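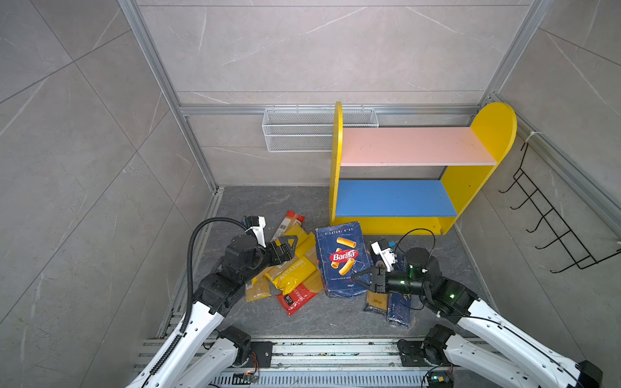
Pasta packages on the floor, in front of the yellow shelf unit.

Development diary, Lullundale, May

The studio completed the second internal playthrough of Lullundale this month. Danish Jafri recorded 119 open issues at the close of testing, of which 40 concern the river chapter. The remainder are spread across menus, saved games and sound.

The double jump has been removed from the opening area. Players reached the mill roof before the bell puzzle was introduced, and several could not return to the path. It will now be granted by Mirani after the first boss.

Anum Malik has submitted revised music for the night market. The new version was approved with one change to the closing loop.

Frame rate remains the principal concern. The handheld build holds 30 frames per second in all areas except the flooded chapel, where heavy rain effects are still in use. A reduced version of the rain is in preparation.

Work on the map screen has been moved to the next period. The 2 optional dungeons stay in the plan, subject to review once the river chapter is closed.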